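Vavell Adds Simulated Practice Mode to Its Rirkon Remote Teaching Software

2025-10-28 - Vavell today released an update to Rirkon, its software for teaching robots new tasks by remote control. The update adds a practice mode in which an operator can drive a simulated robot through a task before working with the real one.

In Rirkon, an operator moves the robot with a pair of hand controllers while the software records each motion. Until now, new operators learned on live equipment, and every training hour took a robot off the floor. Practice mode uses the same controls and saves its recordings in the same format. 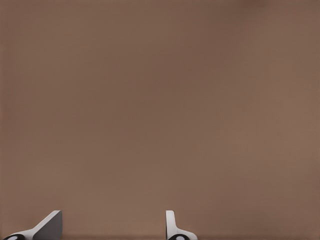

A rendered view from Rirkon practice mode, with two white and black parts low against a plain brown background.

"Most people need a few tries before their hands settle down," said Waraporn Ratanaporn, head of operator training at Vavell. "They can make those tries in simulation and come to the robot with the basics done."

Vavell tested the mode with 18 operators at Kaewkla, a parts packing company. The group recorded 88 demonstrations over eight days. Kaewkla plans to use practice mode for all new operators.

"We had one robot for training and a line of people waiting for it," said Kwame Bonsu, operations manager at Kaewkla. "Now they start at a desk."

The update is free to current Rirkon customers. It comes with seven practice tasks - including picking, stacking and sorting - and more will follow in December.

Media contact: Anselmo Teixeira, Vavell press office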